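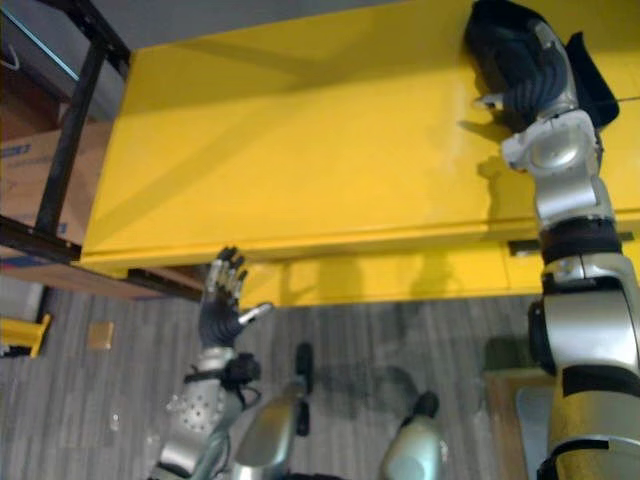
Two gloved hands at the yellow table, one on top and one at the front edge. The gloves get their own line in the budget.

The Robot Is the Cheap Part
Jul 1, 2018

The first spreadsheet Nassoro Minja drew up for Temba's humanoid had 2 rows: robot, shipping. She remembers it fondly, the way people remember an apartment they could afford.

By October, when the owners wanted a final figure, the sheet was long enough to need its own table of contents. Gloves were $800 a year. Straps, cable ties and fabric covers came to $3,032, a sum that caused more shouting than the robot itself.

"They'll sign for a machine without blinking," Minja says. "Then they want to know if I shopped around on straps."

Temba had bids from Rundico and from Even, a younger company with a nicer brochure. Both quoted for a robot. Neither quoted for a place to put it, and so furniture entered the conversation. Table height ate two meetings. Carpet ate a third, with Gil-soo Ok, who runs the workshop, arguing that you should plan for the floor you have and not the one in the sales video.

Ok's advice to buyers is blunt. Ask what wears out first, then ask the price of the second one. Ask who pays the freight when a hand goes back for repair. Get the training days in writing, and have someone read you the warranty aloud, slowly, while you watch the salesman.

Minja's is shorter: leave a blank row. Hers is labeled Drorkness, after a software add-on she was sold in the spring and still can't describe. It renews in October.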